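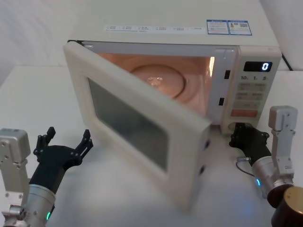

Counting the Thank-Yous: a student project on film awards speeches
Submitted 2025-01-13

How I ended up with this topic

My first idea was to write about whether film awards predict what people go and watch afterwards, and my supervisor, Reinaldo Pacheco, let me talk for a good ten minutes before asking where I was going to get the ticket sales from. I didn't have an answer. So I went home a bit flat, put an old ceremony on while I was meant to be revising, and noticed that the winner for sound thanked her whole crew by first name while the lead actor thanked his agent, his other agent and a dog. I wondered if that was a pattern or just that one night. That became the project!

The question I settled on was: who do winners thank, in what order, and does it depend on what they won for? I had a second question about whether speeches have got longer, which I've kept in but squashed down, for reasons I'll come to.

What I used

I worked with the speeches from the Sonau Film Awards, mainly because the organisers put full recordings online and there are typed transcripts for most years. Sonau is a mid-sized event. It has acting, directing, writing and a decent spread of craft prizes (editing, sound, costume, make-up and so on), and the speeches go out uncut, so I wasn't at the mercy of somebody's highlights edit. I also looked at the Jollel Prize, which is smaller and fussier and gives every winner the same time limit, as a sort of comparison.

Altogether I ended up with 559 speeches. I'd hoped for more, but a chunk of the early Jollel recordings have music playing over the end of every speech, loud enough that I couldn't make out the last few names, and the last few names are exactly the bit I wanted. I left those out completely. I also left out anyone who accepted on behalf of somebody else, as they tend to read from a note the real winner wrote, and I couldn't decide whose speech that was.

How I did the coding

I made a spreadsheet with a row for each speech and a column for each kind of person thanked: family, cast, crew, director, producers, agents and managers, teachers, the people giving the award, God, and "other". "Other" got out of hand very quickly. In the first week it had a physiotherapist, a whole village, a landlord who'd been patient about the rent, and several pets. I split it in 2 in the end, into people and not people, and felt much better.

For each speech I wrote down who came first and who came last. I'd also planned to time every thank-you with a stopwatch, and gave up on that after one evening. People don't thank in neat blocks. They start on their mum, wander off to the producer, remember their mum again and cry.

Reinaldo suggested I get somebody else to code a sample so it wasn't only my opinion, and my flatmate Hayat very kindly did 30 speeches in December in return for me doing her share of the cleaning. We agreed on nearly all of the first thank-yous. Where we fell out was over "my team". I'd been putting that under agents and managers, Hayat had been putting it under crew, and when I went back and listened properly I thought she was right about half the time. I recoded every "my team" in the set, one by one, using whatever they said just before and after it. It was very boring and it did change the results a little, so I'm glad I did it.

What I found

The clearest result is about who comes first. Acting winners at Sonau usually open with the people giving the award or the other nominees, and then go to the director. Craft winners are much more likely to open with their own department. Editors thank assistant editors, costume designers thank cutters and stitchers, and they often do it by name and at speed, like someone reading out a register. Writers were all over the place and I couldn't find any pattern in them at all.

Last place mostly goes to family, whatever the category. That didn't surprise me, but I was surprised by how strong it was. Children come last more often than partners, quite often with an instruction to go to bed.

Agents and managers were mentioned far more by actors than by anybody else, and nearly always in the middle of the speech. I don't want to make too much of this, but the middle does seem to be where people put the thank-yous they feel they have to do. Studios and finance people live there too.

The Jollel speeches were more alike than the Sonau ones. With a time limit, craft and acting winners start to sound the same, and the jokes go before the names do. I'd expected people to cut their lists of names and keep the jokes, so I was wrong there.

On length, I can only say that the later Sonau speeches in my set are longer than the early ones. The ceremony moved to a bigger venue, the Paltent, partway through the period, and the walk up to the stage got longer as well. Some transcripts count the time from the name being read out and some from the first word. I tried to correct for this and made it worse – so please treat that part as a rough impression.

Problems

Everything is from two awards, both of which I picked because they were easy to get hold of. A ceremony that's shown live with adverts might look quite different. I only used speeches in English or with an English transcript, and at least one of the translated ones had tidied up the names into "and everyone else", which is no use to me whatsoever.

I also got quicker and probably sloppier as I went along. I went back over the last batch after a couple of days off and found a few mistakes, mainly producers down as directors where one person did both jobs. I've fixed the ones I found.

And I don't know who these winners left out. A few times I looked up a film's credits and saw a big name that never came up in the speech, and I badly wanted to make a story out of it, but they could simply have forgotten. I would have.

If I carried on

I'd like to do the same thing with the losing nominees, who sometimes publish the speech they would have given. I found 2 of these by accident while looking for something else, and both were better than the winner's. I'd also like to redo the writers with a bigger set, in case there's a pattern that I'm too close to see.

The spreadsheet is in the shared folder along with my coding notes, and the "my team" decisions are on their own tab, with Hayat's comments left in.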